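Kioko gripper kit review: seven weeks with a school robotics club

Rating: 4 out of 5

I help run the after-school robotics club at our middle school, and back in the winter we had to pick a gripper to go on the arm we already owned. It came down to the Kioko kit or a fancier one from Onumura that would have eaten our whole budget for the year. We went with the Kioko, and I've been meaning to write this up ever since because I couldn't find a single review from anybody using it with kids!

First, the build. The box says 80 minutes. Ours took two full meetings, but that was with four sixth graders passing one hex key back and forth (bring your own, the one in the box rounds off fast). The printed instructions are fine until step 19, where the drawing shows the finger mount flipped from how it really goes on. Felista Obura, who teaches science down the hall and is much more patient than I am, spotted it while I was busy blaming the motor. If you get to that step and the fingers won't close all the way, flip the mount and try again.

The software side is better than I expected. It talked to our old Mutport controller on the first try, and the kids can set how far the fingers open and how hard they squeeze with two sliders. That's it, two sliders! One of my eighth graders complained that it was too simple and wrote her own version over a weekend, so I guess it works for both crowds. The position readout is the odd part. It goes from 0 to 2,054 and I have no idea why, the manual never says, and the kids have decided that 2,054 is a magic number and put it on the club T-shirt.

Our big project this spring is the table-setting challenge for the Kisavico student meet in May. The arm has to pick things up, turn, and put them down in the right spot without dropping or crushing anything. Cups were pretty easy. Napkins were awful and we've more or less given up on them (you lose points, but you keep your sanity). Paper plates are where we've spent most of our time, and they've taught me the most about what this gripper is good at.

The black fingers have a slanted shape at the ends, and it took us a while to stop fighting that and come at a stack on its side.

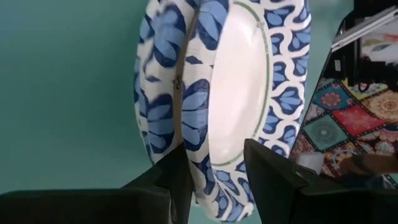

The squeeze setting matters a lot more than the speed. Too light and the outside plate slides away from the others, too hard and you get a bend in the rim that the judges will absolutely notice. We ended up on a setting just under the middle of the slider and wrote it on a piece of tape stuck to the controller, where it has stayed through every argument since.

Gripes? The cable is too short for an arm our size, so budget for an extension. The fingertips are smooth out of the box and I wish a set of rubber pads came with it. And the fan in the power supply whines, which you stop hearing after a while but every parent who drops by asks about it.

Would I buy it again? Yep, for a club I would. If you need something precise for a high school team chasing trophies, save up for the Onumura. Just order a spare set of finger screws when you order the kit, they're tiny and our floor has eaten three of them already.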